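Pagano ouvre à Ustby un service de consigne pour emballages de transport

Ustby, le 21 février 2020

L'entreprise Pagano, spécialisée dans la location d'emballages réutilisables, ouvrira en avril un service de consigne à Ustby. Les commerces et artisans de la ville pourront y retirer des bacs et des caisses pour leurs livraisons, puis les rendre au même guichet ou dans l'un des dépôts partenaires.

Le service fonctionne sur abonnement mensuel, sans durée minimale. Chaque abonné dispose d'un compte en ligne où figurent ses retraits, ses retours et le montant des consignes en cours. La caution est remboursée dans les 3 jours ouvrés suivant le retour.

Au démarrage, le stock comptera 2 000 emballages de plusieurs formats. Pagano prévoit d'accueillir 200 abonnés la première année. Deux dépôts complètent le guichet d'Ustby, l'un à Skostbridge, l'autre dans la zone d'activité de Vestavov. Les retours y seront acceptés tous les jours sauf le dimanche.

Les emballages abîmés pendant un usage normal seront remplacés sans frais. Seules les pertes seront facturées, selon un barème remis à la signature.

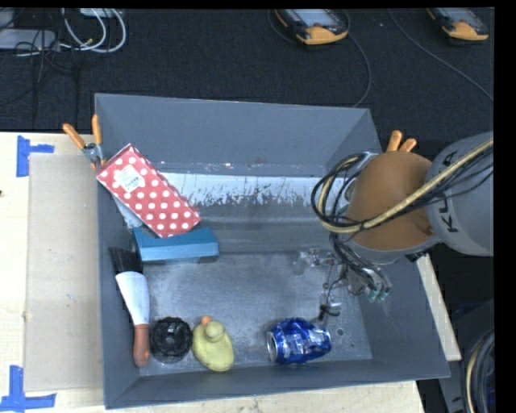
Parmi les commerçants consultés avant l'ouverture, une fleuriste a fait savoir que le prix lui convenait, mais qu'elle attendait surtout des horaires de retour plus larges en fin de journée. Pagano a répondu que le guichet d'Ustby fermerait à 20 heures le vendredi.

Les inscriptions sont ouvertes dès maintenant sur le site de Pagano. Les conditions générales et la grille tarifaire peuvent y être téléchargées.

Contact presse : service communication de Pagano, Ustby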